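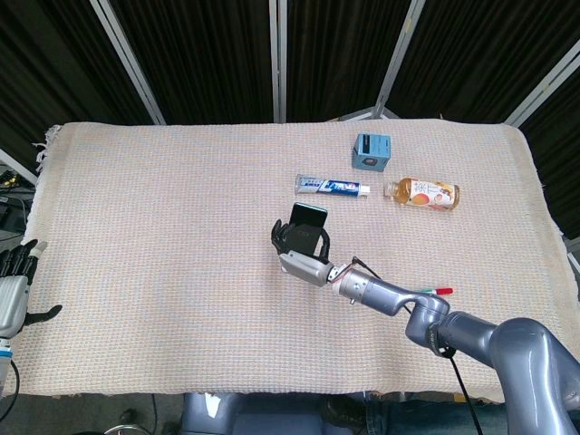
Figure 6.1 A phone held upright during tabletop recording. The cloth, the box, the toothpaste and the drink bottle all end up in the training data along with the grasp.

Chapter 6
Where the Examples Come From

Ask a team how good its robot is and you will usually be given a number of demonstrations. The Batunier group, whose tabletop work we follow through this chapter, likes to say it has 4000. It sounds like a lot. Before you are impressed, ask what one of them is.

A demonstration, in the sense used here, is a recording of one attempt at one task: the camera images, the joint positions of both arms and all the fingers, and a short line of text saying what was supposed to happen. The learning system gets nothing else. It doesn't know what a phone is for. It doesn't know that the toothpaste doesn't matter this time. If the same pale cloth lies under every object in every recording, the system has no way to tell that the cloth could have been left out, and it may come to depend on it.

Chapter 5 treated the data as given and asked what a model could do with it. We now go back a step, to the table and the black curtains, and look at how the data is made. It is slow work, and much of it is poorly written up. Published reports tend to spend pages on the network and a paragraph on collection. Readers should be suspicious of that balance.

6.1 Counting the wrong thing

Of the 4000 recordings in the Batunier set, 3000 were made on one table. The group's first report called the set "diverse" on the strength of its object list, which ran to 284 items. A long object list is easy to get. You go to a store. What is harder to get is a new room, a different height of table, a window with the sun going down in it, or an operator with other habits.

Habits deserve more attention than they receive. People who guide a robot hand for hours settle into one way of doing things. They come in from the same side and they close the fingers at the same speed. A model trained on their work will copy the habit along with the skill, and a test run in the same room by the same people will not show the difference.

Then there is the matter of what gets thrown away. When the Nirkirley lab reviewed its own logs, it found 150 attempts marked "operator error" and removed from the set. Some were just that. Others were slips and drops of the kind any robot will meet in use, and the model never saw how to recover from them. The success rate of the recordings looked excellent afterward. We will argue in Section 6.4 that this figure tells you very little.

6.2 What a label can and cannot say

Suppose the text attached to a recording reads "pick up the phone." Does the task end when the phone leaves the cloth, or when the hand holds it steady? Two people labeling the same recording with the Hakim guidelines often pick different end points, and both can defend their choice from the written rules. The Ornon guidelines are stricter and take longer to apply. Neither solves the problem that the words were chosen before the attempt and rarely checked after it.

Before reading on, find a published data set and try to learn from its report how many rooms it was recorded in. Keep your notes for the exercises in Section 6.5.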